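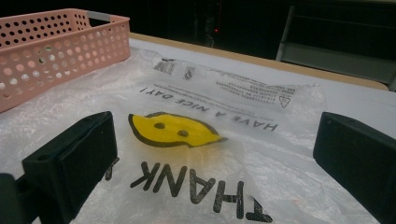 # Where Do the Bags Go? Plastic Bag Use and Reuse in Student Households

Final report, Consumer Studies project
May 11, 2026

## Background

Our town has talked about a bag fee twice and dropped it both times. Most stores near campus still hand out thin plastic bags at checkout without asking. We wanted to know how many of these bags student households bring home, what happens to them afterward, and whether a small fee would change anything.

We picked this subject after reading a Nirument newsletter that claimed most people reuse their bags at least once. The newsletter didn't say where the claim came from, so we decided to check it on a small scale.

## Method

We asked 27 households to keep a tally sheet on the fridge for all of February. Each time a plastic bag came in, someone made a mark and wrote down the store type (grocery, takeout, pharmacy, other). Each time a bag left, they marked how: trash, trash liner, store drop-off bin, given away, or torn and thrown out.

Eleven households didn't finish. Most of them stopped writing things down in the second week. We left their sheets out of the totals but kept their answers to the short survey at the end.

We also visited two stores, Kang Market and the Etia pharmacy on the corner, and asked the managers how they order bags. Kang orders its bags in cases of 3,000.

## Results

Takeout was the largest source of bags. We had expected groceries to come first, but several households already carried a tote or a backpack to the grocery store. Hardly anyone brought a bag to pick up food, and some said they would feel strange doing it.

The most common second use was lining a small bathroom or bedroom trash can. After that came carrying lunch, holding wet gym clothes, and picking up after dogs. Bags with holes or food spills went straight into the trash.

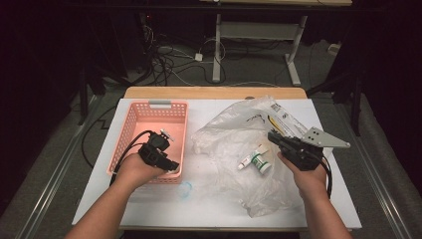 Very few bags reached a drop-off bin. In the survey, people gave two main reasons. They didn't know where the bins were, or they saved bags for a trip they never made. One household had a kitchen drawer they could no longer close.

On the fee question, answers were split. People who already used totes were in favor. People who used the bags as trash liners pointed out that they would have to buy liners instead, and a few had priced them. Patex small liners were the ones they mentioned most.

## Problems with the study

The sample is small and everyone in it is a student or lives with one. February is a short month and a cold one, so people probably ordered more takeout than usual. The tally sheets also depended on memory. If a roommate came home late and put the food away, that bag may never have been marked.

We should have tested the sheet for a week first. The "given away" column confused people, and two households used it for bags they left in the hallway for neighbors.

## What we would suggest

- Ask takeout customers if they want a bag, the way some places already ask about forks and napkins.
- Put a drop-off bin in the student union, near the mail room.
- If the town takes up a fee again, include takeout orders in it.

The blank tally sheet and the survey questions are in Appendix A. The totals for each household are in Appendix B, with apartment numbers removed.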